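Restaurar piso de tacos numa casa de 1962 – lixar ou só encerar?

Por Liam Keane, novembro

Comprámos uma casa de 1962 e a sala tem tacos de pinho debaixo da alcatifa. Estão baços e há 17 soltos junto à janela. O soalheiro quer lixar tudo e pôr verniz. A minha mulher prefere cera. Alguém já passou pelo mesmo? 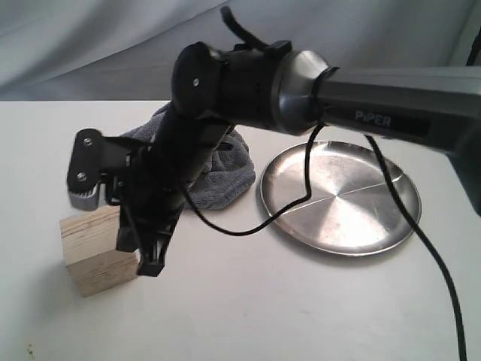
A sala apanha sol toda a tarde e temos um cão. O orçamento do verniz inclui 5 dias de trabalho, com a casa vazia, e isso para nós é o mais complicado.

bastos_tm
Verniz, sem hesitar. Tive cera 6 anos e cada copo de água deixava mancha. Com um cão nem se discute. Mas cola primeiro os soltos e deixa secar bem antes de lixar.

Aoife Daly
Discordo do Bastos. O verniz risca na mesma e, quando risca, tens de lixar a sala inteira. Com cera tratas só a zona gasta. Eu uso a Pritusetti incolor, duas demãos finas, e puxo o brilho no dia seguinte com um pano macio. Experimenta num bocado solto antes de te decidires. 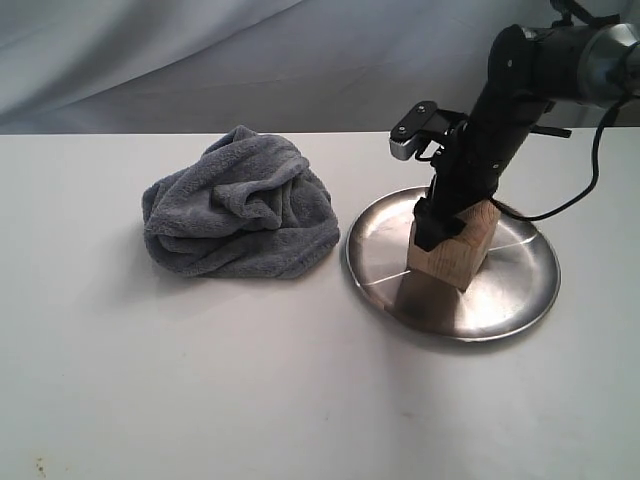 Toalha de microfibra cinzenta e bloco de madeira clara num prato de inox.

bastos_tm
Tratar só a zona gasta funciona no primeiro ano. Depois ficas com uma sala às manchas. E na cozinha, como é?

Aoife Daly
Na cozinha tenho mosaico. Ele perguntou pela sala.

clurnard
Há uma terceira hipótese, óleo duro. Pus no corredor e no quarto. Aguenta melhor a água do que a cera e repara-se por zonas. O defeito é que escurece o pinho – no meu caso ficou mais amarelo do que eu queria. Os panos com óleo estendem-se ao ar livre para secar, nunca amachucados no lixo, que podem pegar fogo sozinhos.
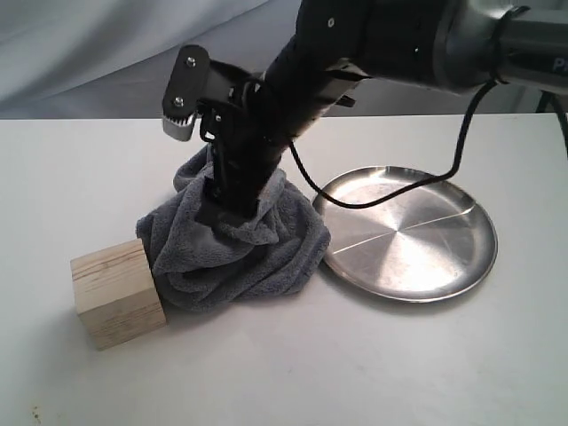 Quanto aos soltos, raspa o betume velho por baixo antes de colar. Se for preto e a casa é dessa época, manda analisar primeiro, pode ter amianto. E não lixes nada até saberes o resultado.

Liam Keane
Não sabia disso do betume. É preto, sim. Vou pedir a análise e o soalheiro fica em espera. Alguém usou óleo com cão em casa?

caster
Eu, com dois. Riscos há sempre, mas notam-se pouco no acabamento mate. Passo uma demão de manutenção por ano.

bastos_tm
Continuo a dizer verniz, mas mate. Na quinta-feira passo pela loja e vejo o preço da lata grande.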